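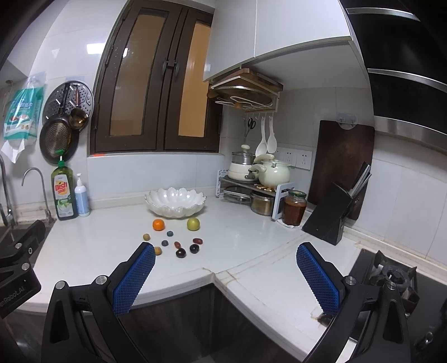
Fruit set out before the white bowl, staff kitchen, Girkance House.

2 December 2021

The kitchen diary is resumed today after a short interval, the previous volume having been filled. Entries will continue to be made by the duty steward and countersigned by Mrs Suha Chamoun at the end of each week.

The principal business of the morning was the fruit. A mixed selection was placed on the corner counter in front of the white bowl with the scalloped rim: an orange citrus fruit, a yellow-green one, and smaller pieces in tan, dark red and very dark shades, with two small blue berries. The dish soap remains in its usual position against the wall near the taps, with the white pump bottle next to it. Mr Wissam Sleiman has asked that both be moved to the far side of the sink whenever food is laid out. The request is noted and will be put to the other stewards.

The Chidiac delivery was received at the side door and signed for under docket 822. One item, the Fedeck tea towels, was not supplied and has been carried over to the next order.
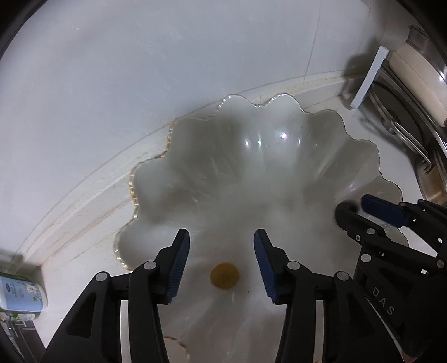

Reading time: 1 minute

The clear glass bowl was also on the counter. Its rim is wavy in the same manner as the white one, and visitors have more than once taken the two for a pair. They were acquired separately, the glass bowl having come from the Nullard office when that kitchen was closed.

A brown stain was observed on the counter by the glass bowl, and there is faint grime along the seam where the counter meets the tiles. Both have been entered on the cleaning list. The steel vessel in the corner and the white board standing in front of it are to be lifted out when the seam is attended to.

Tea for the afternoon meeting was requested for 26 persons. Cups to be brought up from the lower cupboard.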